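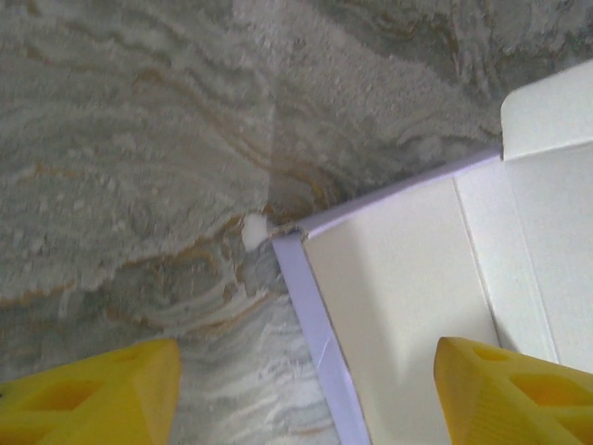

Musell

About Us

We pack boxes. There are fancier ways to put it, and over the years we have tried a few of them on the front of the brochure, but when people at the school gate or the dentist's office ask what we do, that is the answer we give, and it usually gets a second question, so let us take a little room here to answer that one too.

Musell started at a kitchen counter, with a friend's order of soap to get out before the holidays and no good idea of how to keep the bars from sliding into one another. We folded a lot of paper that night (and threw a lot of it away). The soap got there in one piece, the friend told another friend, and by February we had moved the whole business out of the kitchen and into two rooms on Hirose Lane, where we still are. We have spread out since then and taken the space upstairs, and there are 11 of us now.

Most of our customers are small makers: people who pour candles, throw mugs, bottle syrups or knit for babies, and who would much prefer to be doing that than hunting for the end of the tape. They send us their goods, we look after them on our shelves, and when an order comes in we choose the box, line it, fill it, close it and see it out the door. Last year we packed for 283 makers, from a grandmother with one kind of jam to a lamp company with more kinds of lamp than we like to think about in the busy season.

We are fond of a plain white box. It opens up bright and clean, it lets whatever is inside be the nice thing, and it takes a ribbon or a stamp well if you want one. It does show every mark, though, so we ask everyone at the packing tables to look at the corners before anything goes in, and to run a thumb along the cut edges. A box with a frayed corner doesn't go out to a customer. It goes on the low shelf by the stairs and gets used for storing tissue, or for carrying somebody's lunch plates back to the sink, and some of those boxes have been with us for years.

The other thing visitors tend to remark on is how slowly we do the first one. When a new product arrives, one of us sits down with it and packs it by hand, takes it out, packs it again with less paper, gives it a good shake and writes up a card with what worked. We call that card the Emau, after the street where our first big customer had her studio, and we have never got around to finding a more sensible name. Every product has one, pinned up where the packers can read it without putting anything down.

For gift sets we also run a smaller service called Plusonon, with handwritten notes and a choice of 9 papers. It is the part of the work we all fight over in November.

You are very welcome to come by and see us. The door is open from 9 in the morning, the coffee is usually on a little before that, and if you bring along the thing you make, we will gladly find a box for it while you wait. Parking is around the back, next to the bakery.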